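## 4.3 Demonstrating a desk-tidying task

Use the hand-held gripper pair for chores the Privell arm can't yet do unaided. Soft items such as pouches still need about 100 demonstrations each.

1. Keep the marker cube on each gripper uncovered.
2. Route the cables clear of the jaws.
3. Close the jaws on the item and hold for one second before lifting. 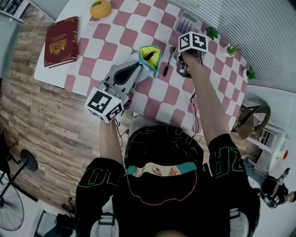 *Figure 4-3. Left gripper closed on a soft pencil pouch; marker on the cloth beside it.*

4. Release the trigger fully between items.
5. Stop recording after 60 seconds.

**Note:** Pens left in an open pouch lower the success rate on playback.

**Caution:** Do not run playback unattended.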